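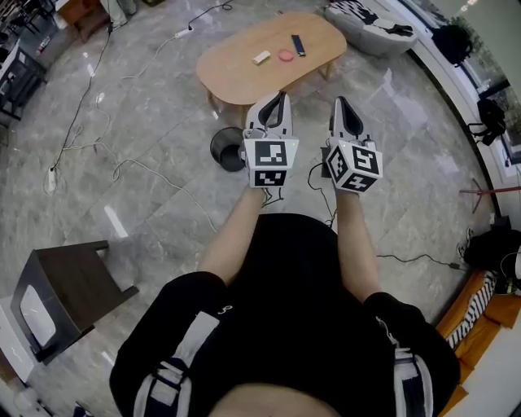 Hemari Pose and Alignment Software: Frequently Asked Questions

This page answers questions that the Flurkdale support desk receives from laboratories and integrators using Hemari to turn hand-held gripper demonstrations into training data for robot arms. It applies to release 14. Users of earlier releases should consult the archived page. Last reviewed Sat 29 July.

General

What does Hemari do?

Hemari takes the video and sensor streams recorded during a demonstration session and produces, for each gripper, a trajectory in a common reference frame, together with the opening of the jaws at every step. The trajectories can be exported for policy training or replayed on an arm through the Khamphan control bridge.

Does Hemari control the robot directly?

No. Hemari is an offline tool. Replay and closed-loop execution are handled by Khamphan, which is licensed separately and has its own safety documentation.

Which operating systems are supported?

The processing engine runs on Linux only. The session viewer runs on Linux and Windows. A graphics card is required for calibration and recommended for everything else.

Marker cubes

Why are cubes used instead of a single flat marker?

A flat marker is lost as soon as the wrist turns away from the camera. With patterns on several faces, at least one face usually remains readable through a normal reaching motion. When two or more faces are visible together, the solver uses all of them in a single estimate, and the orientation error falls noticeably.

May the faces carry markers of different sizes?

Yes. Large markers hold up better at a distance and small ones at close range. Each size must be entered in the cube definition file in millimeters, measured from the outer edge of the black border. An incorrect size is the most common cause of a trajectory that has the right shape but the wrong scale.

Can the left and right cubes share marker numbers?

They cannot. Every marker in a session must have a unique number. If the same number is found twice in one image, Hemari discards both detections and writes a warning to the session log.

How often should the cubes be recalibrated?

Recalibrate after any cube has been removed, dropped, or refastened, and otherwise every 16 sessions. The routine asks the operator to turn each cube slowly in front of the head camera until the coverage bar is full.

Recording

Is a head camera sufficient, or are fixed cameras needed?

A head camera alone is sufficient for tabletop tasks. Because the camera moves with the operator, Hemari must also estimate its path through the room, and it does so from the background. Rooms with furniture, cushions, and other distinct shapes give good results. Bare white walls and large areas of repeated pattern give poor ones. Polished or patterned stone floors are acceptable provided that other features are in view.

What happens when the operator's forearm hides a cube?

Gaps of up to seven frames are filled by the motion model and flagged as interpolated. Longer gaps split the trajectory into two segments. The operator may join segments by hand in the session viewer, but joined segments are excluded from the default export.

Does daylight from a window affect detection?

It may. Direct sun on a white cube face can wash out the pattern. Fixing the exposure before the session begins is preferred to leaving it automatic.

Do the gripper cables need to be attached in a particular way?

The software has no requirement in this respect, except that a cable must not cross a marker face. A thin line across the border is enough to prevent detection. Cables should also be given enough slack for the full reach of the task, and floor cables should be routed away from the place where the operator stands.

Which objects are suitable for a first session?

The Griltordale starter protocol recommends a few small, rigid objects of plainly different colors, set well apart on a low table. Users should become familiar with the quality report before moving on to soft or transparent items.

Processing

How are the left and right grippers kept in step?

Each gripper reports its jaw opening with its own clock. Hemari aligns both clocks to the video by means of the opening gesture: the operator closes and opens both grippers twice at the start of the recording. A recording without this gesture can be aligned manually, although the result is marked as unverified.

What does error 959 mean?

The engine has found a cube in the video that does not match any loaded definition file. Check that the correct cube set has been selected for the session. If it has, confirm that the cube was not mounted upside down.

The trajectory drifts slowly over a long recording. What should be done?

Drift in long recordings generally comes from the head camera path. Divide the session into shorter takes, or place one static marker on or near the work surface and declare it as an anchor. The anchor need not be visible throughout.

Can the planner check whether a demonstration is reachable by our arm?

Yes. Load the arm model and choose Feasibility from the Planning menu. Hemari will mark every step that exceeds a joint limit or brings the two arms into collision. A person can lean over a table in ways that a fixed base cannot, and it is normal for some demonstrations to be rejected at this stage.

Data and privacy

Does the recording include people in the room?

The head camera records whatever lies in its view, including bystanders. Sites are responsible for informing everyone present. The export tool can blur faces, and this option is on by default. Other parts of the body are not blurred.

Is any video sent to Flurkdale?

No video leaves the site unless it is attached to a support request by the user. Attachments are deleted when the request is closed.

Support

Whom should we contact?

Questions on calibration and perception should be addressed to Paweena Kamolrat. Questions on planning, export formats, and the Khamphan bridge should be addressed to Steinar Zoëga. Please include the session log and the cube definition file with every request. Requests without a log will be returned.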